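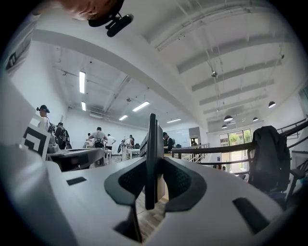
Dark grey jaw pads on either side of the black plate.

Sweet Drums and Clean Seals: Looking After Your Washing Machine
Speaker notes, Dristanora Home Skills Mornings, June 28, 2019
Negussie Hall, Room 5

Before starting: put the spare filter on the front table, along with the old towel and the shallow tray. Water on the lectern. Let people finish their tea, because they will anyway.

Welcome

Good morning, everybody, and thank you for giving up a Friday morning to come and hear about washing machines, of all things. I know some of you were here for the kettles and irons talk in October, and it is lovely to see you back. If you are new, please don't feel you have to save your questions up. Put a hand up whenever you like and I will do my best, though I do wander off the point and may need steering back.

I'll own up at the start that I came to all this by being careless. I had my first machine, an Isberg 308, for 17 years, and for a good many of those I never cleaned it at all. It washed things, so I supposed it was washing itself. Then one summer all our towels began to smell like a pond, and I did what I think a lot of people do and blamed the towels. I bought new ones! They smelled of pond inside a fortnight.

(Pause here. Somebody usually has a towel story. Let them tell it.)

Why a machine gets dirty

The dirt that comes out of clothes mostly goes down the drain, but a little of it stays behind, and so does some of the detergent, particularly if you are heavy-handed with it. Fabric softener is a worse culprit. It leaves a waxy coating on the outside of the drum, where you can't see it, and in the pipe that runs from the drawer. Add lint, a bit of skin and hair, and plenty of damp, then shut the door on it all, and you have a very comfortable home for mould.

Cool washes come into it too. I am all in favour of washing at 30 for everyday things, it's kinder to the clothes and to the bill, but a machine that never runs hot never gets the chance to melt away that greasy film. So keep your cool washes by all means, and give the machine a hot one of its own now and again. We'll come to how.

Start with the drawer

Most detergent drawers come right out. There is usually a little tab at the back, often marked "push", and you press it down and pull at the same time. If yours won't budge, please look in the booklet before you start heaving, as I snapped one clean across the front and the replacement took weeks.

Soak it in the sink in hot water with washing-up liquid. Lift out the softener cap, which is the small piece that covers the siphon, and wash that separately. An old toothbrush is perfect for the corners. While the drawer is soaking, get down and look up inside the space it came from, with a torch if you have one. People are often quite upset by what they find on the roof of it. Spray it with your bathroom cleaner, leave it a few minutes, scrub it with the toothbrush and wipe with a damp cloth. Don't spray great quantities up there, just enough to wet the black patches.

(Hold up the softener cap. Pass it round if the group is small.)

The door seal

The grey rubber ring at the front of a front loader has a fold in it, and the fold is where hairgrips, coins, baby socks and a sort of grey porridge collect. Peel it back gently with your fingers and wipe all the way round, going over the bottom twice. Warm soapy water does for ordinary grime.

For black spots of mould, I use a cloth wetted with thin bleach diluted as the bottle tells you, laid into the fold and left for half an hour or so. Wear gloves, open a window, then rinse the seal very well and run an empty rinse before any clothes go in. And I do want to be serious for a moment: never use bleach together with vinegar, or with a limescale remover. The two make a gas that can really hurt you. If you have used one today, leave the other for another day, with a proper rinse through between them.

Some mould marks stay in the rubber for good. If the seal is clean and it's only a stain, I wouldn't fret over it.

The filter

Now, the filter is the part people dread, and I was just the same. On most front loaders it lives behind a little flap at the bottom of the machine, usually on the right. Switch off at the wall first, and if the machine has just done a hot wash, wait until the water inside has cooled.

Put the towel down and slide the tray up against the flap. If there is a small drain hose beside the filter, pull it out, take off its stopper over the tray and let the water run. When the tray fills, pop the stopper back, empty the tray and carry on. Only then start turning the filter anticlockwise, slowly, as there is always a drop more water than you were expecting. I've soaked a good many pairs of slippers by being impatient over this.

Rinse the filter under the tap, feel carefully inside the hole for anything lodged there (carefully, mind, it might be a pin), and check that the little paddle wheel at the back can turn. Screw the filter in firmly and run a short rinse while you watch for drips.

(Show the spare filter. Demonstrate the turning with the tray underneath, dry. No real water this time, please, after what happened to the parquet.)

The hot empty wash

Once the bits and pieces are clean you can do the drum. Take everything out, choose the longest hot cotton cycle, and put your cleaner in. A shop-bought washing machine cleaner is fine, and if your booklet names a method then follow the booklet over me. I use soda crystals, 400 grams straight into the empty drum, and the bag from Heltico on the high street suits me very well. Check with your maker first if you have any doubts, particularly if your machine has aluminium parts.

I do this once a month, on whichever day I'm changing the beds, because then I remember. If you live alone and do a couple of loads a week, every other month will probably see you right. 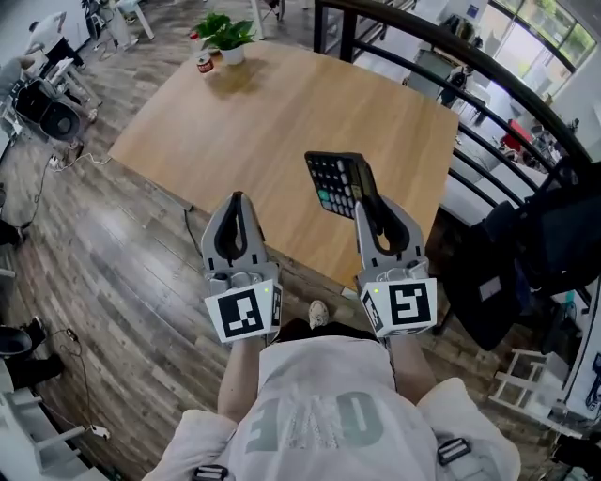

Can I use white vinegar in place of a washing machine cleaner?
A little now and then is unlikely to do harm, but regular use may wear the rubber seals and hoses, and some makers advise against it. For limescale, a descaler sold for washing machines is the safer choice.

Habits that help

Leave the door ajar after a wash, and the drawer pulled out an inch or two. If you have small children or a cat who likes a warm cave, you'll want to keep the utility room door shut while the machine stands open, and check the drum before every wash. I still check ours and we haven't had a cat for years.

Take the washing out as soon as you can. I know, I know, we all forget. I set the oven timer, and then wander about the kitchen wondering what I was meant to be baking.

Measure your detergent. The line on the cap is often much fainter than it ought to be, so I went over mine with a laundry pen. In a soft water area like ours you need less than you think, and if there are still suds in the glass at the last rinse, cut down again. Powder with bleach in it is good for whites and towels and helps keep the machine fresh as well, while liquid is gentler on colours. I keep both.

As for softener, I've given it up for towels altogether. They came out a bit crisp for the first few washes and I had complaints at home, but they dry you so much better now. A good shake before you hang them out makes all the difference.

When to ring somebody

Please don't go poking about behind the machine if it is leaking from underneath, tripping the electrics or making a grinding noise on the spin. Switch it off, turn off the water at the tap behind if you can reach it comfortably, and call a repairer. A smell of burning means the same, straight away.

If it's only that the machine won't drain, try the filter first. My neighbour was quoted for a new pump and it was a collar stiffener.

Finish

Handouts are by the door, with the monthly list on one side and the bleach and vinegar warning on the other. There is more tea in the urn. Anybody who would like a go at turning the filter, come up to the front table now, and do bring your booklets if you remembered them.

(Collect the softener cap before people leave. The last one went home in someone's handbag.)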